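Citora load-in and stage check, doom/sludge bill
Checked by: Lizeth Mosquera
Sound: Dario Lo Presti
Date: March 3, 2023
Room limit: 500

1. Fire exits clear, both sides. OK
Comment: Flivero's cabs were stacked in front of the left door at load-in. Moved to the wings before doors.

2. Power and cabling. OK with repair
Comment: Bass rig tripped the stage right circuit at soundcheck. Put on its own circuit, 54 metres of cable taped down.

3. Merch area. OK
Comment: Table set back from the aisle. Satti's shirts to be folded the long way so they fit the narrow tubs.

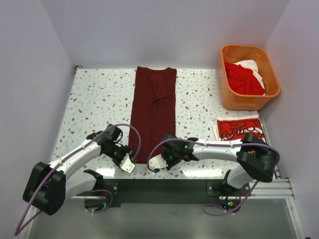
Maroon shirt, folded lengthwise.

4. Sound level at desk. NOT DONE
Comment: Meter battery flat. Dario to bring a spare and take readings during the first song of each set. Earplugs at the bar and the door.

5. Smoke machine. OK
Comment: Skallbridge want it on for the whole set. Agreed to short bursts only, and the alarm panel to be watched by Fulvio Carbone.
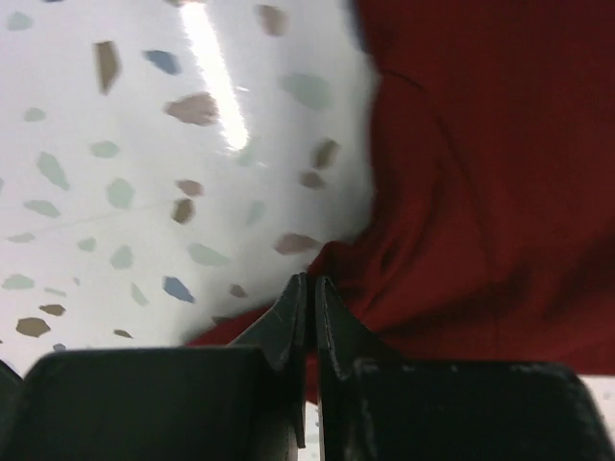 The unit has to stay a metre off the drape, on the floor, with the nozzle pointed at centre stage. Fluid topped up, spare bottle kept backstage.

6. Drum riser. FAIL, then OK
Comment: Rear castor wouldn't lock. Wedged and strapped. Needs a new castor before the December shows.

7. First aid kit. OK
Comment: Low on burn gel. Latrice Escobedo has it on order.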